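Notes for the Sketotville talk. Slot is 25 min incl. questions, DON'T run over again

**Open**

- Show of hands: who has a dishwasher? Who loads it themselves? Right.
- That's the talk. We've had the washing machine for ages, and a person still carries the basket, sorts the socks, turns out the pockets.
- Thank Hanne Nørgaard for the invite. Mention Pindholm, half the room is from there.

**What I was asked**

Murray Gosselin's question from last June, word for word: "Can I buy one that clears the bench at closing?" Answer then was no. Answer now is no, but a more interesting no. Let that sit a sec, then go on.

People think the hard part is strength or speed. Go through it slowly:

- strength: fine for small parts, has been for years
- speed: slow but who cares, it's overnight
- seeing what's in front of it: much better than it was
- seeing what's NOT in front of it: here's where I spend most of my time tonight

Bins. Every shop runs on bins. Cheap, stack well, and the walls are solid. A person walks round, leans over, tips it a bit, feels about with a hand. We don't even notice we do it. Put the machine at that same bench and ask what it knows.
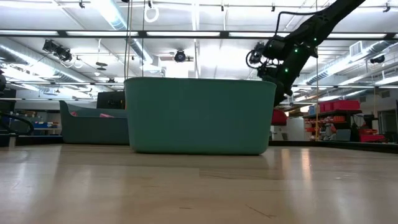
*Arm at work behind the green bin. From this side the contents are anybody's guess.*

Ask the room: what's in the green one? Wait. Someone always shouts out an answer. Then: how would you find out? Everybody says "look in the top." OK, so you need a second view, or the arm has to carry its own, or it goes in by touch. Each costs money and each goes wrong its own way.

Then the gray bin behind it. A bit of pink showing, two pieces. Is that enough to plan a grab? Depends what it is. Soft thing, grab anywhere. Stiff thing, you'd better know which way up. (Don't get stuck here, last time Mathis Pons and I went back and forth for ten minutes and lost the room.)

**Numbers, such as they are**

Our own trial at Fortin, small, say so up front.

- 900 picks, mixed parts, over 12 shifts
- open trays: good. I'd trust it w/ my own stuff
- deep bins, top layer: pretty good
- deep bins, last few pieces in the corners: bad. Yiran Qian ended up doing these by hand
- tangled cords: we stopped. Put that in plain words, we stopped.

Somebody will ask for the percent. I don't have one I'd stand behind, the parts list changed halfway thru. Say that and move on.

**Home vs shop floor**

Shop is easier. You can change the shop. Lower walls on the bins, same spot every night, one kind of part per bin. Brock Zacharias did this at Keltunent and got further with a box cutter and tape than we did with 4 months of software. Good laugh line, also true.

Nobody will let you do that to their kitchen. My sister has a drawer with batteries, string, birthday candles and a potato masher in it. It jams. I can't open it half the time. Until a machine can do that drawer I'm not calling it a household robot.

So my list, *today*:

- wiping a clear flat surface: yes
- moving known items from A to B: yes, if A and B stay put
- sorting by color or size: yes mostly
- folding: shirts okay, fitted sheets ha
- emptying a deep bin down to the last screw: not unattended
- tidying a room it hasn't seen before: no

**If time**

Cost story, the 2 quotes. Skip if past the half. The second quote left out the guarding, so check for that when you get yours.

Safety: keep short. If they ask about kids and pets, I don't work on that, send them to Hanne.

**Close**

Ask each table to write down one chore from their own shop and which bit of it they do with out looking. Fingers in the box, hand behind the shelf. Thats the bit to ask a vendor about. Make him do it live, with your bin and your parts.

Collect the cards!! Forgot last time.

Questions. Murray gets the first one.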